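I first met Beverley Sedgwick when she was still doing the books for a tile importer, so it was a bit odd to sit across from her as the new finance director of Rokaven. She'd bought the coffees before I got there and had already eaten half her bun.

"I wasn't looking to move," she told me. "I'd had six years at Oltmanns and I liked it there. Then Yasuo rang."

Yasuo Kubo is the founder, and by all accounts he rings people a lot. He wanted someone to sort out the money side before Rokaven took over Tinda, the little ticketing firm it had been courting since June. Beverley said she'd think about it, then read the accounts on the train home and missed her stop! 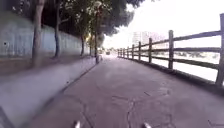
So what did she find in there? "Lots of good business and very slow invoices," she said, laughing. "We had 619 unpaid ones when I started. Some were for tiny amounts, but they add up, and people had got shy about chasing them."

She did plenty of the chasing herself in her first month, which I rather admire. Her old boss at Oltmanns used to say a finance director should never pick up the phone to a customer. Beverley thinks that's daft – she learned more from those calls than from any of the spreadsheets.

The Tinda deal has gone through now, and the staff are moving in on the second floor. I asked if she was nervous about joining up two payrolls (I would be). "A bit. Theirs runs on Kumine and ours doesn't, so somebody's going to be cross with me whichever one we keep."

And the job title? She was offered chief operating officer as well and said no. "Yasuo asked me twice. I told him to ask again when the invoices are down to nothing."

We'd run well over our hour by then, and she had a call with the auditors at two.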